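Chapter 5
Water In, Water Out: Household Demand

Start with a town. Dradport, 861 homes on one supply main, one pumping station, a reservoir up the hill at Indthorpe. Every drop used gets lifted, treated, piped, used, drained, treated again. Most people see only the middle bit.

This chapter is about that middle bit. How much water a home uses, when, and what it means for pipe sizes. Chapter 4 covered sources – go back if the word "yield" is still fuzzy.

First idea: demand is lumpy. Toilets, showers, laundry, the yard. Quiet at 3 a.m., busy before work, busy again after dinner. Average flow tells you how big a reservoir to build. Peak flow tells you how big the pipes.

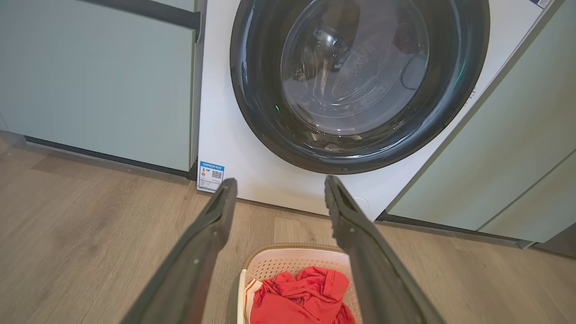
But surely the peaks cancel out, one reader of the first edition wrote in, as no two homes run a load at the same minute. Partly right. Over a whole town they smooth a lot. On a short dead-end street with 5 homes, hardly at all. Engineers call this diversity, and we'll put numbers on it in Section 5.2.

Second idea: most indoor water comes back. It leaves as wastewater, a bit warmer and a lot dirtier. Yard water mostly doesn't – it soaks in or evaporates. So the sewer flow and the supply flow never quite match, and in September, with lawns still going, the gap in Dradport is wide.

Third: habits matter as much as hardware. The Grajales survey, used thoughout this chapter, followed 379 homes. Same fixtures, same size of household, very diffrent bills. Full loads or half loads. Long showers, short ones. A front loader tumbles clothes through a shallow pool, so it needs less water per load than an old top loader, but run it twice as often and there goes the saving.
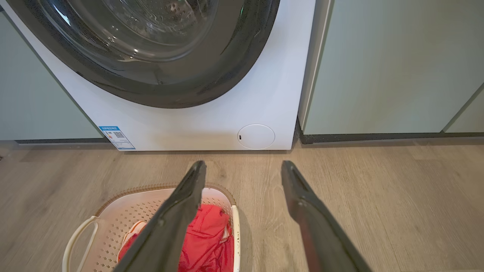

5.1 Measuring Demand at the Meter

Two readings, one subtraction. Write down the units first.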